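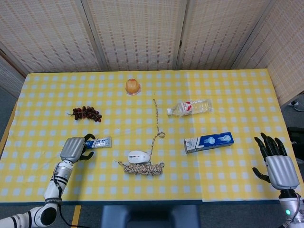 What does the Wallik Small Items List cover?

Small household things that end up on a table and have to be put away somewhere: snacks, fruit, drinks, bathroom items, cord and rope, desk accessories. Each thing has one row, with a name, a group, a usual place and a few notes on handling.

Wallik Small Items List
Version 11
Last updated 15 November 2023
Maintained by Hemwood

Summary

The list holds 1,265 rows in a single CSV file, items.csv, with a second file, groups.csv, that defines the groups. It was compiled for the tidying guides published by Lomavo and is released separately so that the naming can be reused. Text is in British English. There are no prices and no barcodes.

Files

items.csv: one row per item
groups.csv: one row per group, 15 in all
changes.txt: changes by version, newest first
README.txt: this file

Columns in items.csv

item_id: integer, never reused after a row is deleted
name: everyday name, singular, lower case
group: must match a value in groups.csv
outer: the outer container if it is stored with one (box, bag, sleeve), otherwise blank
rests: how the item tends to settle on a flat surface (upright, side, flat, heap)
rolls: 1 or 0
soft: 1 if it marks or bruises under light weight
place: usual place in the home
notes: free text, may be blank

Sample rows

item_id, name, group, outer, rests, rolls, soft, place, notes
204, jelly cup, snack, , upright, 0, 1, cupboard, fridge once the lid is off
219, grapes, fruit, , heap, 0, 1, fruit bowl or fridge, keep on the stem
305, water bottle (plastic), drink, , side, 1, 0, cupboard, upright if opened
412, toothpaste tube, bathroom, box, flat, 0, 0, bathroom shelf,
413, toothpaste box, bathroom, , flat, 0, 0, recycling or bathroom shelf, see note on boxes
688, rope (coiled), cord, , heap, 0, 0, utility drawer, undo knots before coiling
871, computer mouse (wireless), desk, , flat, 0, 0, desk,

Naming rules

Names follow what a person would say when asking for the thing across a room. "Toothpaste" alone is not accepted, as the tube and the box are different rows. Brand names are left out of the name column, even where the label is prominent. Colour is left out too, except where it separates two items that are otherwise the same.

A bunch of grapes is one item. Grapes off the stem are a separate row (220, grapes (loose)) with a different place. Rope and string are split by thickness: anything thinner than a pencil goes under string unless it is braided.

Note on boxes

A box sold with an item inside it has its own row, and the item names it in the outer column. Where the two are found apart on a table, treat them as two items. The place value for the box assumes it is empty. If it is not, use the place of the contents. Versions before 9 had one row for both, and files built on those versions will not join cleanly.

Note on the rests column

Values were taken by setting each item down on a table with a cloth over it and recording how it settled. A cloth slows down bottles and other round items, and the seam where two cloths overlap can stop a light one altogether. The rolls column was filled in on a bare table and should be preferred for anything safety related. Bottles are given as side because that is how they travel in a bag; most will stand if placed.

Stacking

The list does not record what is on top of what. Motaung keeps a separate table of pairs that should not be stacked (fruit under anything hard, opened cups under anything at all), which is not included in this release.

Known problems

Over 165 rows have a blank place. Most are in the cord and desk groups, where homes differ too much for one value to be useful.
The soft column is uneven for snacks. Cups with a peeled lid and cups still sealed share a row.
The drink group mixes containers and contents. This will be split in the next version, planned for March.
Several notes refer to the fridge for items that only need it in summer.

Changes in this version

Wireless and wired mouse separated.
"Cable" moved from desk to cord.
Spelling of "multicoloured" corrected throughout the notes.
Duplicate row for toothpaste tube removed; 412 is kept.

Licence

Free to use and alter for any purpose, with credit to Wallik. Altered copies should change the version number.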